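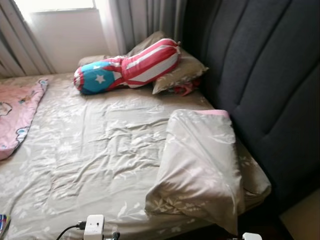
Bed with a flag-patterned bolster, a floral sheet and a pink blanket.

Automated bedmaking at Nanato is the use of two-armed robots to help make up beds at the Nanato guesthouses in Udine, where a staff of 23 looks after 97 rooms. It was brought in one April by the local firm Gaber, and it has changed the housekeepers' day a good deal.
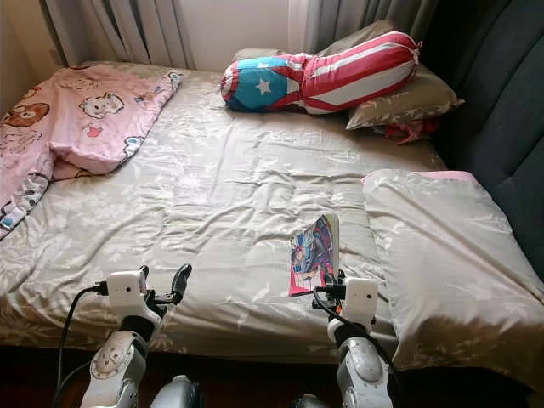
Housekeepers at Nanato used to work in pairs and now mostly work alone, each keeping an eye on one machine, and quite a few of them miss the chatting. Putting away guests' belongings remains a human job, and so does deciding what to do with a magazine left lying on the sheet, a matter on which the older hands have firm and rather kindly opinions. Backs are said to ache less, though the walking is much the same as ever.
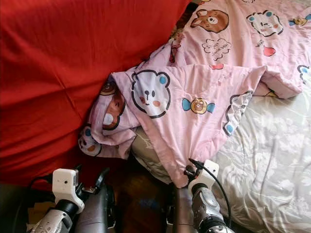

Right gripper holding the corner of a cartoon-print blanket.

Training on the system, called Zastard, is paid and open to all the housekeepers.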